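Alska Arm Build Guide
Section 6: Setting Up the Wrist Camera and Your First Reach

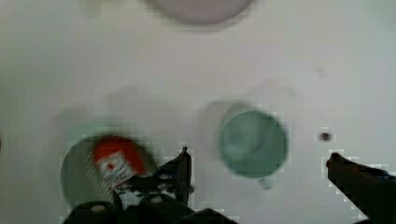
By now the arm is bolted down, the gripper opens and closes when you ask it to, and you have probably earned a cup of coffee. Take your time with this part! It's the fiddly one (our own first arm at the Dredport shop took us most of a Tuesday), and a patient hour here will save you plenty of grumbling in Section 7.

1. Clear the bench of tools and loose screws, then put out a mug and a dish or two. Leave a good hand's width between them.

2. Plug the camera cable into port 4 on the Jara board and switch on the power. The live view should open by itself. If it stays black, unplug the cable, count to ten and try again.

3. Open the gripper all the way. You want both fingers to show in the view, with clear tabletop between them. If one is missing, loosen the camera bracket, nudge it over and tighten it again.

4. Set the speed to 100 in the Bogale panel. That is very slow, and slow is what you want for now.

5. Jog the arm until the mug sits between the open fingers, then lower it a little at a time. Stop while there is still some air under the fingertips.

6. Press Save Pose and write the number down somewhere safe. Ours came out as 1867 on the shoulder joint, but yours will be different, so please don't copy it.

Note: A plain white top is lovely to work on, though soft shadows do show up on it. Move your lamp before you start changing the camera settings.

Caution: Keep your hands out of the gripper while the power is on, even if the arm looks like it's resting. Use the red switch first, every time.

Caution: Keep drinks well away from the board.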